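I moved to this part of the city in April, and the first thing I learned was the way across the big plaza. My office is at one end and the bus stop is at the other end, so I cross it two times every day, sometimes four if I forget my lunch. I want to write a little about it, also to practice my writing, which my teacher Sze-wing Cheung says I must do every week even when I have nothing important to tell.

Before this I lived in Warar, in an old neighborhood where the streets are narrow and full of shops. You could not walk straight for more than one minute. There was always a scooter, a box of vegetables, or a neighbor who wanted to know why you looked tired. When I came here I was a bit afraid of so much open ground. My first morning I walked close to the buildings, as if I needed a wall to hold. It took me maybe two weeks to walk through the middle.

I have a step counter in my phone, an old habit from the time my doctor told me to move more. From the door of my building to the bus stop and back again, it gives me 2,033 steps. I did it on three different mornings and the number was never the same, but this is the one I wrote in my notebook and I like it. The plaza is the biggest part. The rest is a short street with a pharmacy and the small supermarket Karisero, where I buy bread.

What I like most is the early time, a little before seven. The office people have not come yet and the coffee window is closed. You can hear your own shoes. I noticed that I walk differently when there is a lot of space in front of me. In Warar I walked fast and looked down. Now I look far away, and my shoulders are lower. My sister says I imagine this, but she has not seen me walk since spring.
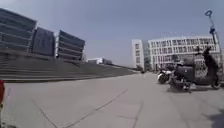
The big slabs are my favorite thing, although I know it sounds strange. As a child I had the rule that I must not step on the lines, and I am sorry to say the rule came back. When the place is full I behave like an adult. When I am alone I try to put one foot in each slab, and they are too large for my legs, so I have to make a kind of long, slow jump. One time a man with a briefcase saw me doing it. He said good morning very politely and I wished to disappear.

The steps along the side are good for sitting. They are low, so it is more like sitting on the ground than on a chair, and after twenty minutes my knees complain. I learned to bring a folded scarf to sit on, because the steps keep the cold of the night for a long time. At noon I eat there if the weather is dry. I have a metal lunch box from Dretia that closes very well, only it is hard to open with cold fingers. Usually I bring rice and egg, or the potato salad I wrote about last month (thank you to the two persons who tried it and sent me a message!).

The weak point is the sun. There is very little to hide behind when you are in the middle, and in summer the light comes back up from the pale ground into your eyes. I bought a hat with a wide brim and I felt silly in it for one day. Then I saw that half of the women from my office have the same hat. In windy weather it is the opposite problem and I must hold the hat with one hand and the lunch bag with the other, and the phone rings of course exactly then.

I also tried to draw the buildings with the long lines of windows. I thought it would be easy, only stripes. It is very difficult. All the stripes must become closer together when they go away from you, and mine went in every direction like spilled noodles. I used a soft pencil and a Tsao sketchbook, which has thin paper and does not like the eraser. I have now made five drawings and the last one is a little better than the first. The row of steps has the same problem, so I will practice on that next, with a ruler, and I don't care if it is cheating.

My contract here is for 400 days, and I already used a good part of them. I asked my manager if it can be longer and she said to ask again after the summer. Until then I will keep crossing in the morning. If somebody knows a sketchbook with stronger paper that is not so expensive, please write me in the comments.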